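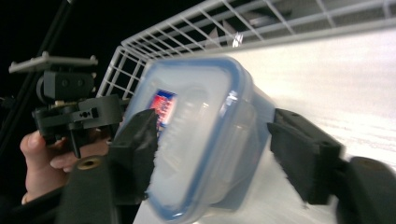 Storage container with a blue-rimmed lid.

Home | Fixtures | Teams | Club House | Contact

Filed under: Kit and Equipment

Looking after match kit at home

Players of Alham Netball Club are responsible for washing their own dresses, bibs and training tops between fixtures. The following guidance has been prepared by Latrice Whitfield, Kit Secretary, and applies to all squads from May.

Kit should be taken out of the bag on the evening of the match and hung up to air. Damp items left overnight will smell, and the dye in the red bibs may run into paler fabric. Grass and mud should be left to dry, brushed off outdoors and then dabbed with a little washing-up liquid in cold water.
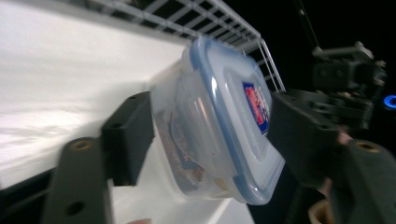 WASHING AND DRYING

Turn printed items inside out and wash at 30 degrees with a mild liquid detergent. Fabric softener must not be used, as it coats the fibres and stops them drawing away sweat. Hook-and-loop patches should be closed or covered before the wash. Bibs are to be dried flat or on a line, and never on a radiator. Names and letters must not be ironed.

Shoes should be wiped with a damp cloth, the insoles removed and the toes filled with newspaper, which should be changed once it feels wet. 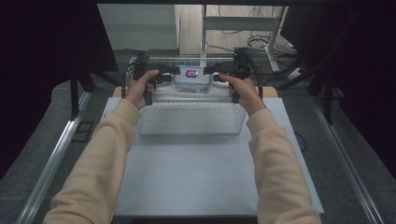

Both hands at the work table.

Whistles, spare laces and hair ties are best kept together in a lidded box in the team bag. Whistles may be rinsed in warm soapy water and must be fully dry before the lid is closed.

Replacement bibs may be requested from the Kit Secretary at Peslow Hall before evening training.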